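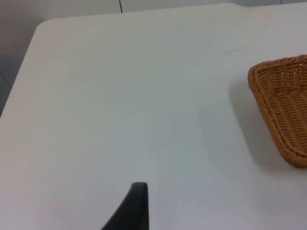
One corner of the white table.

Getting programs off old computer cassettes before they give up

Posted 02/11/2020

I have a shoebox with 40 cassettes in it. Most of them hold programs for the Plusska, a home computer you have almost certainly never heard of, and which I spent most of my childhood defending to people who owned better ones. The tapes have lived in two attics and one garage. Last winter I decided to get them onto a hard drive, thinking it would take a weekend. It took until spring, mostly because of mistakes I can now save you from.

The instructions are written with the Plusska in mind, but nearly every machine of the period stored its programs as the same sort of screeching, and most of what follows carries over. You will need the right decoder for your own computer at the end.

What you need

A cassette deck with a headphone or line output. Mine is a Hondia portable that I paid too much for.
A small jeweler's screwdriver, Phillips, long and thin.
Cotton swabs and isopropyl alcohol, the purest the drugstore has.
A cable from the deck to the computer, with whatever plugs both ends demand.
A computer with a proper line input, or a cheap USB audio adapter if yours only has a microphone socket.
Recording software. I use Arnano, which is ugly and has never crashed on me. Anything that saves an uncompressed WAV file will do.
A decoder for your machine's tape format.

Do not use one of those cassette players with a USB plug built in. I bought one. The speed wandered so badly that music sounded seasick, and the decoder refused to have anything to do with it. It now plays audiobooks in the garage.

Step 1: Clean the deck

Open the door, press Play with no tape inside, and look at the parts that come forward. The shiny metal block in the middle is the head. The rubber wheel is the pinch roller, and the thin metal post it presses against is the capstan. All three are probably filthy. Mine had a brown stripe across the head that I had taken for part of the design.

Wet a swab with alcohol and wipe the head and the capstan until a fresh swab comes away clean. Do the pinch roller too, turning it with a finger as you go. Some people say alcohol dries out the rubber, and they may be right, so go easy and don't soak it. Let everything dry before a tape goes anywhere near it.

Step 2: Check the tape before you play it

Hold the cassette up to a light and look through the window. The tape should be wound flat and even. If you see white or gray fuzz on the edges of the pack, that could be mold, and playing it will spread the stuff to the deck and then to every other tape you own. Set that one aside in a plastic bag and deal with it last.

Next, look at the little felt pad behind the tape in the middle opening. On old cassettes the glue fails and the pad drops off. Without it the tape doesn't press against the head, and you get a faint, mushy recording that will waste your whole evening. I have spare pads now, taken from a box of motivational talks. If the shell is held together with screws, swapping a pad is easy. If it's glued, you will be prying it open with a blade and moving both reels into a donor shell, an operation best done while alone in the house.

Snap off the write-protect tabs if they're still there. Then fast forward the tape to the end and rewind it fully. This loosens layers that have been stuck together for decades and evens out the tension.

Step 3: Set the level

Plug the deck's output into the computer's line input. Switch off every tone control, bass boost and noise reduction setting on the deck. Dolby is lovely for music and a disaster for data. On the computer, turn off anything described as an enhancement.

Play a section of program, with the screeching in full flow, and watch the meter in your software. You want the peaks somewhere near three quarters of the way up. If the tops of the waves are sliced off flat, turn it down. On a headphone output, start with the volume at the middle and adjust from there. A little too quiet is easy to repair later. Too loud is permanent.

Record in mono if you can, but listen to the left and right channels separately first. One of them is often cleaner, especially on a tape that has been chewed at one edge. Keep the good one.

Step 4: Adjust the azimuth

If you skip every other step, do this one. Azimuth is the angle at which the head meets the tape. Every deck had it set slightly differently, so a tape recorded on one machine can sound dull on another. A human ear puts up with that. A decoder doesn't.

With the tape playing, find the small screw beside the head. On most portables there is a hole in the case for it that lines up only when Play is pressed. Put the screwdriver in and turn it a tiny amount while listening through headphones. The screech will get duller or brighter. Keep going until it is as bright and nasty as it can possibly be, then stop. If it makes your teeth hurt, you're there.

Make a mark on the case showing where the screw started out, in case you want to play music on the thing again. I did not make a mark. Commercial tapes often all want the same setting, but anything you saved yourself, or copied from a kid at school, may need its own.

Step 5: Record the whole side

Don't try to capture one program at a time. Start recording, press Play and leave it alone until the side ends. A side of a C90 takes 45 minutes and there is no way to hurry it, so have something else to do in another room. Footsteps on a loose floorboard were enough to put a wobble in two of my recordings – it was a light deck on a bouncy shelf, and I moved it after that.

Name the file straight away, with the tape, the side and the deck setting. I had a folder containing "tape", "tape new" and "tape new good", and the good one wasn't. Photograph the label and inlay card as well, and keep the pictures in the same folder. 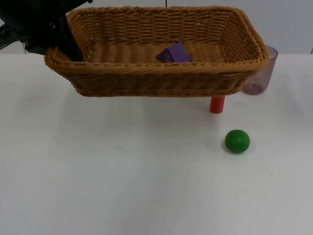

Step 6: Decode it

Open the WAV in your decoder. For the Plusska there is only one worth bothering with, a command line tool called Abreu, and its manual is a text file that argues with itself. Give it the WAV and it writes out each program it finds, along with a list of blocks that passed or failed their checksum.

If a block fails, try these before you play the tape again:

Flip the polarity of the recording. Some decks put the signal out upside down, and some decoders care very much.
Raise the level a little if the waves look small.
Filter out the low rumble. Mains hum at the bottom end pushes the whole wave up and down and confuses things.
Try the other channel.

When none of that works, go back to Step 4 and record the side again with the azimuth nudged a hair. Many loaders of the day saved everything twice for this reason, so check whether your program has a second copy further along.

Step 7: Keep the WAV files

Once the programs load in an emulator you'll be tempted to delete the recordings, which are enormous next to what's in them. Please don't. Decoders improve, and a block that fails today may come good with the next version. Copy everything to a second drive and put that drive somewhere else.

My own count came to 736 files, of which a large share are the same lunar lander with different spellings in the title. Three tapes are still in their plastic bags. I'll have a go at those in December, with a deck I don't mind losing.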